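Packing for a long coach or minibus ride: our best tips

Sort your bag out at the kitchen table the night before and the whole trip goes better!

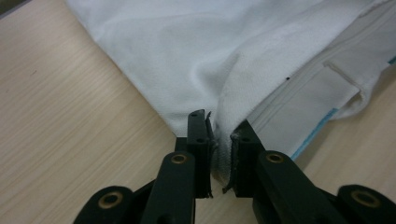
Start with the small bag, the one that stays with you. Most people pack the big case first and then stuff whatever is left into a carrier at the last minute, and that's how the water and the travel pills end up in the hold for 7 hours. Do it the other way round. Tickets, tissues, a jumper, something to eat, something for your neck, done.

Roll soft things, fold stiff ones. T-shirts, leggings and pyjamas roll up beautifully and fill the odd corners of a holdall. Shirts with a collar are happier flat on top. I used to roll everything and spent half of our week in Brondside looking like a crumpled map.

A pillowcase is a brilliant thing to bring. Stuff your jumper in it and you have a pillow for the ride, then use it for dirty washing on the way home.

Eat dull food. The road over to Brondside has bend after bend, and a greasy breakfast is a terrible idea if you feel queasy easily. Plain crackers, a banana, ginger biscuits (we get through a packet each, easily). Sit near the front, look out at the road and leave your book until the straight bits.

Check the luggage rules before you pack, not after. On our last trip in May the limit was 18 kg a bag and mine came out at 23, so there I was moving shoes between cases on the pavement. To weigh a bag at home, stand on the bathroom scales with it, then without it, and take one from the other.

Tie something bright on the handle. Every case in the hold seems to be black. A strip of old curtain does nicely and costs nothing!

Charge everything overnight, and take the lead with you even if the coach says it has sockets. Ours had two that worked.

Be at the stop early. I like a good 60 minutes if there's a café, less if it's just a pole and a bench.

Next page: getting the smell of wet boots out of a holdall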